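Knitted dishcloths: construction, handling, storage
Speaker notes, S. Kusuma, 2 December 2022
Shares 33 | Comments 7

Slide 1. Say what the talk covers: garter-stitch cloths for kitchen use. Crochet is out of scope. Questions at the end, please.

Slide 2. Garter stitch. Knit every row, both faces come out the same. The ridges run across the cloth and give it stretch along its length. It lies flat at the edges, unlike stocking stitch, which curls. Pass the two Wameck swatches round now and get them back before slide 4.

Slide 3. Yarn. Cotton for absorbency. Acrylic dries faster but moves water about more than it takes it up. The Zidine cotton sheds for the first few washes. Mention the April batch only if asked.

Slide 4. Bunching. A flat cloth has a clear edge to pick up. A dropped one doesn't. Garter fabric is thick, so the folds are wide and rounded, and a corner usually stays out to one side. Pinch the middle and the fabric narrows to a neck below the fingers or above them, depending on which way up you hold it. 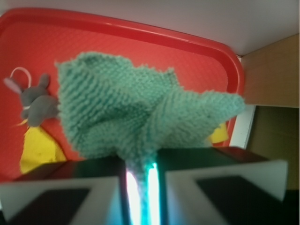
Slide 5. Straightening. Find a corner, then follow the edge to the next one. Do not pull on a single stitch. Shake once, lay flat, square up by hand. A cloth that has gone off square in the wash can be pulled back while damp.

Slide 6. Storage. Fold in half and in half again, ridges parallel to the front of the drawer. Lukoševičius prefers rolling. Rolled cloths take more depth, so measure the drawer first.

Slide 7. Sources and the Tronix wash chart. Leave this one up during questions.

Comments 7 | Share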